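Drinkware at Work: Replacing Disposable Cups in Public Offices
Speaker notes, afternoon session
Speaker: Annick Ferrand, Office of Facilities and Purchasing, City of Loston

Slide 1. Title

Good afternoon, and thank you to the Hoarau Center for hosting us. I am with the Office of Facilities and Purchasing in Loston. My office buys the supplies for city buildings, from floor wax to printer paper, and until last year it also bought a great many paper cups.

The talk covers how the city stopped buying them for staff use, what the change required of the buildings, and which parts of the plan had to be revised. Please hold questions on contract language until the end. The full text of our supply agreement is in the session folder.

(Wait for late arrivals to be seated before moving on.)

Slide 2. Where we started

The program covers three buildings: City Hall, the Records Annex, and the Ulex Street offices. Together they house 550 employees. Each building has shared kitchens on most floors, and every kitchen had a cup dispenser beside the coffee machine.

Before the change, we asked the cleaning contractor to set aside cups from the kitchen bins during one working week in May. The daily average was 511. Cups carried back to desks and thrown away there are missing from that figure, so the true number was higher.

Our paper cups had a plastic lining, and the local recycling plant does not accept them. They went out with the general trash. Several departments had been placing them in the paper recycling in good faith, and whole bags were turned away as a result.

(If asked: the bin survey was done by weight and then checked by hand on two of the days.)

Slide 3. What the policy says

The policy is one page long. City funds may not be used to buy single-use cups for staff kitchens or internal meetings. Employees may bring any cup or mug they like. Those who do not have one may request a lidded tumbler from the supply room, one per person.

Public counters are exempt. Residents waiting for a permit or a hearing are still offered water in a paper cup. First aid rooms are exempt as well. We were asked to write a longer list of exceptions, and we declined. Departments with a special need can apply to my office in writing, and so far the requests have been few and reasonable.

Slide 4. Washing

Most of the work was here. A cup that cannot be washed easily will be left on the counter, and after two days someone will ask for the paper cups back.

The Annex had one kitchen with hot water and four without. We installed small under-sink heaters in those four. At Ulex Street the sinks were too shallow for tall drinkware, and we replaced the faucets with a high-arc model. City Hall received two new dishwashers, both on floors with large meeting rooms.

Each kitchen now has a drying rack, a bottle brush, and dish soap, restocked with the regular cleaning supplies. Brushes are replaced monthly. The first order of brushes was too short to reach the bottom of a tall tumbler. We recommend measuring before you order.

Cleaning staff are not responsible for washing personal cups. This was agreed with the contractor at the start and is posted in every kitchen. Items left in a sink over the weekend are moved to a marked bin and may be collected from there.

(Pause here. This slide usually draws questions from building managers.)

Slide 5. Choosing a standard item

We tested samples from three suppliers and chose Suvine. The requirements were a steel interior, a wide mouth that admits a hand or a brush, a lid with a removable seal, and spare lids sold separately. Lids are lost far more often than cups.

We did not print the city seal on them. Printing would have raised the price, and staff told us they were more likely to use a plain cup outside the office. Names can be added with a label from the supply room.

Slide 6. Meetings and catering

Internal meetings proved harder than desks. People arriving from another building do not always carry a cup with them. Each large meeting room now has a shelf of stoneware mugs, and the person who books the room is responsible for loading the dishwasher afterward. The booking form includes a line to that effect.

For outside caterers, the standard agreement now asks for washable drinkware and states that the caterer takes it away at the end of the event. Two of our regular caterers already offered this service. Another added a charge of 50 cents per guest, and we accepted it.

Slide 7. What we would do differently

We announced the end date before the heaters were in place at the Annex. For several weeks staff there were asked to wash cups in cold water, and the complaints were justified. Plumbing should come first.

We also failed to plan for new employees. Someone starting a job in the autumn had no tumbler and no dispenser. Human Resources now includes a request slip in the welcome packet.

Finally, we should have brought the night shift at the dispatch desk into the discussion earlier. They drink more coffee than any other team, and they need lids that close fully near equipment. Their supervisor wrote most of the current lid requirements.

Slide 8. Contact and questions

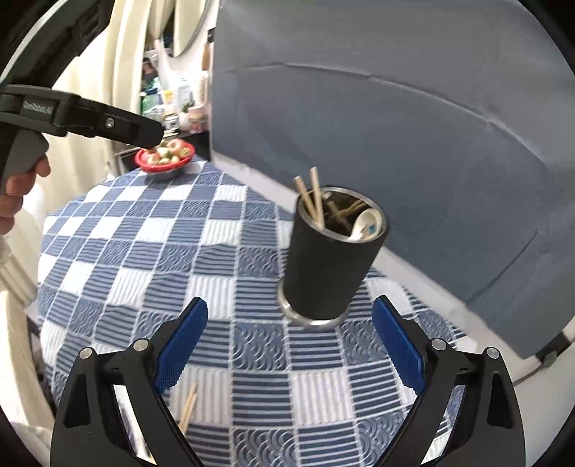
Photo: Tassanee Chaimongkol

The policy, the kitchen notice, and the catering clause may be copied and adapted without permission. Please send requests for the supply agreement in an editable format to the Office of Facilities and Purchasing, City of Loston.

(Leave this slide up during questions. Repeat each question into the microphone.)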